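Notes from the second year of the shared kitchen shelf, written in June

The residents of the Viltis building have now shared one kitchen per floor for two years. This post records what has been learned about the keeping of crockery on the third floor. It represents the views of the author only and has not been adopted by the residents' association.

## The original arrangement

When the building opened, each apartment was asked to bring its own plates, cups and cutlery and to store them in a numbered cupboard. The arrangement was fair on paper. In practice the cupboards were too shallow for dinner plates, and most households left their plates on the counter. By the end of the first winter the counter was in permanent use as storage and could not be used for cooking.

A second difficulty concerned guests. A household that owned four cups could not receive five people without borrowing, and borrowed cups were seldom returned to the correct cupboard. Several residents kept their better cups in their bedrooms. This was permitted under the house rules, although it reduced the supply further.

## Pooling

In the second year the floor agreed to pool its everyday crockery. Each household gave what it was willing to lose. Items of sentimental value were excluded, and residents were advised to mark anything they wished to have back on moving out. Marking was done with enamel paint on the underside. The paint supplied by Tesum lasted one season in the dishwasher and has been replaced by a small scratch on the foot of the cup, which is less attractive and more durable.

The pooled stock included 20 mugs at the start. Losses through breakage have been modest. Losses through migration to desks, balconies and the laundry room have been considerable, and a general return is now requested on the first evening of each month at 8 p.m.

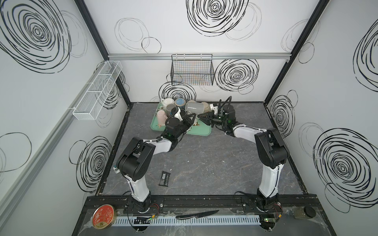 Capucine Lebrun wrote after the first draft of these notes was circulated that pooling had ended the arguments over ownership and started new ones over washing. In her view a person who owns a cup will rinse it, and a person who owns a twentieth part of every cup will leave it by the sink and hope. She asked that the next agreement say plainly who empties the dishwasher, and by what hour.

The author accepts the point. The present agreement states only that the kitchen is to be left "in good order," a phrase that each household reads in its own favor. A revised wording has been proposed under which the dishwasher is started by whoever fills the last space and emptied before 10 in the morning by the household on duty. Duty passes from door to door along the corridor, beginning at the stairs.

## Matters still open

Chipped items. Malte Steinbach holds that any cup with a chip on the rim should be withdrawn at once. Others would keep such cups for pencils, seedlings and paint water. A box under the window has been set aside for them in the meantime and is nearly full.

Large serving dishes. The floor has none in common. A set offered by a household moving to Grivport was declined for lack of space, a decision that was regretted at the midsummer supper, when the potatoes were served from a roasting tin.

Tea. Dark rings inside the mugs may be removed with baking soda and a damp cloth. Bleach is not to be used.

Comments on the dishwasher wording may be left below or on the sheet by the kitchen door. The sheet will be taken down at the end of the month.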